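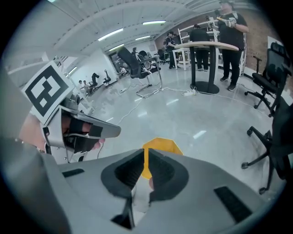
Borkik Gripper Build, Sultbridge Workshop

Borkik is a pair of hand-held grippers we have been putting together at the shared workshop in Sultbridge since June. The bodies are gray, the finger pads are black and rubbery, and a square black-and-white marker goes on top so a camera can track where the tool is. Solène Poulain drew the housing. The rest of us do assembly and testing in the evenings.

The pads are on version 4. Earlier ones were solid and slid off anything with a flat face, so the new ones have a hollow in each pad. We use a yellow octagonal piece for grip tests — it has flat faces and corners, and both give trouble.

Next job is the trigger spring, which is too stiff after an hour of use. Print files for the housing will go up when that is settled. The Tisville group has asked for a set too.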